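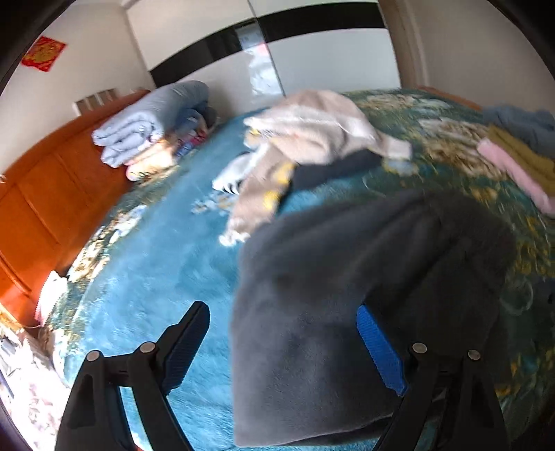 Page 7 of 39

Home | Topics | Laundry & Linen | Search

Filed under: Folding and storage

Fleece won't stay folded

I sort clothes on the bed. My dark grey fleece springs open and takes half the bedspread. Fold or roll?
Peadar Doherty

Fold in thirds lengthways, sleeves inside, then halve twice. Press the air out at each fold. Put it at the bottom of the stack, with folded blankets kept in a separate pile at the headboard.
Walter Echeverri

Roll it. Mine are all rolled.
Hegarty

Print this page | E-mail this page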